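Keeping Wako on its wheels: a talk with Melaniia Holovko

December 2024

Melaniia Holovko has looked after the arm carts at Stokgate since the lab moved into its present rooms. She trained as an electrical fitter, worked on bottling lines for 12 years and came across to research support when a friend at Zadberg told her a job was going. Most of what she does now is the upkeep of one machine, a black arm on a wheeled cart that everybody calls Wako.

I asked her to start with the cart, as that is where she says most of the trouble comes from.

"People ring me and say the arm's wrong," she said. "Nine times out of ten the arm is fine. Something has moved underneath it. The cart gets pushed over to a table, somebody locks two castors and forgets the other two, and then after an hour of reaching out and back the whole thing has crept. The arm still goes exactly where it thinks it should go. The cup is now a centimetre to the left of that."

Her routine at the start of a session is short. She rolls the cart into place, locks all the castors and leans on the top plate with her forearm. If it rocks, she goes around with a spanner before anything gets powered. Then she checks the base bolts, which she marked with a paint pen so that a turned one shows up without a torque wrench.

"The paint pen was the best four dollars I ever spent on that machine," she said.

The long table is where the arm does its practice. It holds toy kitchen gear, mostly bowls, pans and plates, and the selection gets changed when the programmers get bored with it or when the arm gets too good at one thing.
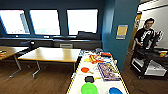 The practice table at Stokgate, with the arm cart past the pillar.

Melaniia has opinions about the toys. She likes the bowls, which she says are forgiving, and she dislikes anything flat.

"A flat box is hard on the fingers. The arm comes down, it wants to get under the edge, and it presses on the tabletop the whole time. You don't see anything wrong on the day. Then in October I had the finger pads off and one was worn down to the backing on the outside corner. That was all from flat things."

She now swaps the pads after every 1313 picks. I asked how she arrived at that. She laughed and said it was the reading on the counter when the second set failed, and she had never found a reason to round it. Pads are cheap. They come from Plilia in bags of 14, and she cleans the metal with isopropyl before the new ones go on and leaves the adhesive overnight.

Cabling is her other regular job. The factory loom on this model runs down the outside of the arm, and when she took over it had been fixed at the elbow with ordinary zip ties.

"Zip ties are fine for something that stays put. On a joint they make a hard spot, and the cable bends at that spot every time." She replaced them with hook-and-loop straps and left a loop of slack at the elbow and another at the wrist. The slack at the wrist needed a few goes. Too much and it caught on things, too little and the connector worked itself loose, which looked like a software fault for most of a week.

The software side belongs to Pylyp Harasym, who joined us part of the way through with his lunch. He admits he spent that week looking in the wrong place.

"The log said the gripper had stopped answering, so I went through the driver line by line," he said. "Melaniia walked up and wiggled the plug."

"I pushed it in," she said.

They have since agreed on an order for faults – plugs first, then power, then bolts, then the log. It is written on a card, and Pylyp says he follows it now, even when he is sure he knows better.
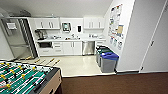

Calibration is done by the two of them together. Pylyp runs the routine from a laptop while Melaniia stands at the arm with a hand near the stop button. The arm touches off at 3 points on a metal plate she had made up, and the readings are compared with the last set. If any of them has drifted by more than a millimetre she goes back to the castors and starts again.

"He'd rather put an offset in the code," she said. "I won't let him. If you hide it with a number you've got a loose bolt and a number."

Pylyp did not argue with that. He would like the routine to run on its own overnight, but she wants somebody in the room whenever the arm is powered, and so far that is the rule.

The next job on her list is the bearing in the shoulder joint. It has started to tick at low speed, only on the way down. She has a replacement ordered and has set aside a full day for it, half of that for getting the old one out. Until it arrives the arm is being run at reduced speed, and she listens to it every morning before she signs the sheet.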